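My neighbor Ursina Koller asks me every February, when her back acts up, whether she can buy a machine to tidy the house yet. I tell her no, and she looks at me as if I'd been keeping one in the garage.

I do think it's coming, but slowly, and the slow part is all the dull stuff — opening a cupboard door, say, and putting a file on a shelf. A person gives that 3 seconds and no thought at all.

Cupboard work, with a robot's hand at the job: 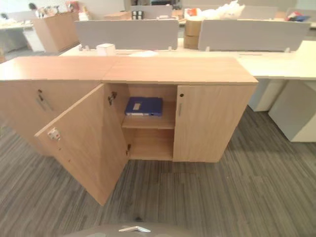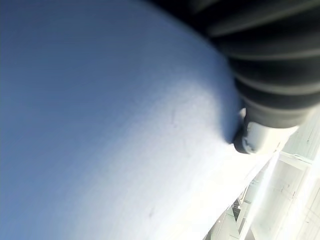
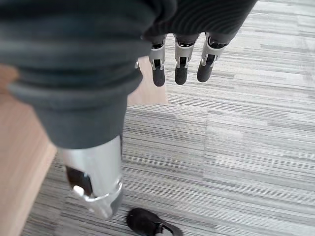
So I'd hold off on spending your savings. Helmut Albers swears we'll all have one in 20 years, and he may well be right (he was right about dishwashers!), but I'd want to see it manage my hall closet first, with the coats in it.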